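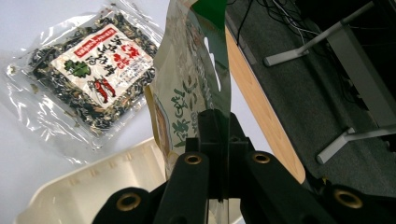

Dried greens, seaweed and snack pouches are the things we get asked about most at Stillora, so they have their own page. Most of the questions are about storage: what to do with a bag once it's open, and how long it will keep. A clear bag of dark dried flakes like the one with the chili peppers on its label and a tall shiny stand-up pouch need slightly different treatment, and the answers are split up that way where it matters.

How long does an unopened bag keep?
Go by the date on the package. If the label is in a language you don't read, ask at the counter when you buy it and write the date on the back with a marker.

And once it's open?
We tell people 30 days for anything flaky or crisp, if it's closed tightly and kept dry. It may be safe after that, but the flavor drops off and the pieces turn leathery. Follow the package if it gives a shorter time.

Do I need to move it to a jar?
For clear bags, yes, if you can. Thin plastic is hard to close again and it lets light in. An 800 ml jar with a screw lid takes most of the bags we sell. Cut out the part of the label with the cooking directions and tape it to the jar.

What about stand-up pouches?
If the pouch has a zipper, leave the food in it. Press the air out from the bottom up, wipe any crumbs out of the track and close it. If there's no zipper, fold the top over twice and use a clip. Rarkgate clips are wide enough for the larger pouches – ordinary clothespins are not.

Are the crumbs at the bottom still good?
Yes. They go into soup, rice or egg dishes.

Should I put it in the fridge?
No, a cupboard away from the stove is fine. The freezer works for large amounts. Let the bag sit closed on the counter for 30 minutes before opening it, or water will form on the food.

How much should I soak?
Start with 2 tablespoons of dried pieces for a pot of soup. They swell a good deal. Seasoned products usually don't need soaking, so check before you add water.

It smells stale. Can I save it?
If it has only gone soft, a few minutes in a dry pan over low heat will help. If it smells like old oil or you see any mold, throw it out.

12 shares | 3 comments

pantryshelf: The dry pan worked on my seaweed. Took maybe four minutes.

moss_and_rice: Can you reuse the little packets that come in the bags? I've been dropping them in my jars.

kitchen_drawer: I keep mine in the jar until the food is gone and then toss them. Don't know if that's right but nothing has gone soft yet.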